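Hirkia Help Forum > Orders and Shipping > Returns
Return label shows old warehouse address, portal stuck on "Awaiting item"

Status: Solved
14 replies
Share 2

Opened by Frauke Thiele

I'm returning one knit sweater in a size that doesn't fit. I started the return in the Hirkia app and picked "drop off at carrier." The label came through as a PDF, but the address on it is the old Clerkent warehouse. The return instructions in the same email say everything now goes to Stan.

I printed it twice, once from the app and once from the website. Same address both times. The order page says "Awaiting item" and the Reprint button is grayed out.

What I've tried so far:

1. Logged out and back in on the app. No change.

2. Cleared the browser cache and opened the order page again. The Reprint button worked once, then went gray. The PDF had the same address.

3. Canceled the return and started a new one. The portal gave me error 3000, "Return already exists for this item," and put the first return back.

4. Filled in the Condition section, as the form asks. That went through, but the label did not change.

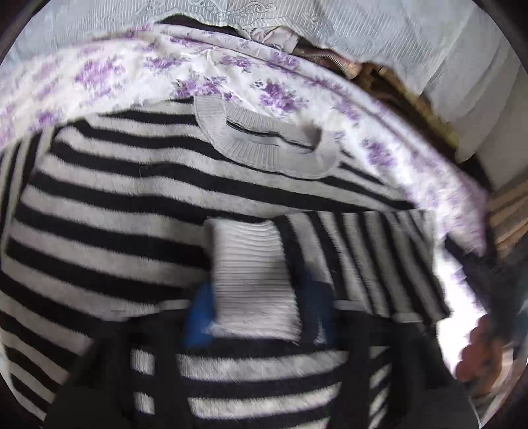
5. Tried a different browser with no extensions. Same error 3000.

6. Called the phone line. I was on hold for 11 minutes and then got a recording that sent me back to the portal.

I don't want to mail it to Clerkent if the building is closed. The return window is open until the end of July.

Reply from Hirkia Support

Hello Frauke, thank you for the details. Please do not use the label you have. Returns moved from Clerkent to Stan at the start of July, and labels are now made by our shipping partner, Pasisix. Your order was placed before the move, so the portal is still reading the old address from the order record.

Can you tell us which option is selected under Account > Addresses > Return region? It should say "Automatic."

Reply from Frauke Thiele

It says "Fixed (Clerkent)." I never set that. I changed it to Automatic and saved, but when I reload the page it goes back to Fixed.

Reply from Hirkia Support

Thank you. That setting is locked while a return is open, and the page should say so but doesn't. We have closed the return on our side. Please do the following in this order:

1. Log out on every device.
2. Log in on the website only – the app keeps its own copy of the address.
3. Set Return region to Automatic and save.
4. Reload and check that it stayed.
5. Start the return again from the order page.

You will need to fill in the Condition section again. The old entry is removed when a return is closed.

Reply from Frauke Thiele

Steps 1 to 4 worked and the setting stayed on Automatic. On step 5 I got error 3000 again. I waited until the afternoon and tried once more at 3:15, and it went through. The new label has the Stan address and a Pasisix barcode. Reprint is working too.

One more question. Does the refund clock start at drop-off or when it arrives?

Reply from Hirkia Support

It starts at the first carrier scan. The delay before step 5 was the closed return clearing from the Pasisix system, which can take up to 90 minutes. We've added that to the help page. Keep your drop-off receipt until the refund shows on your account.

Reply from Frauke Thiele

Dropped off and scanned. The order page now says "In transit to Stan." You can close this.

Marked as solved by Hirkia Support
6 people found this helpful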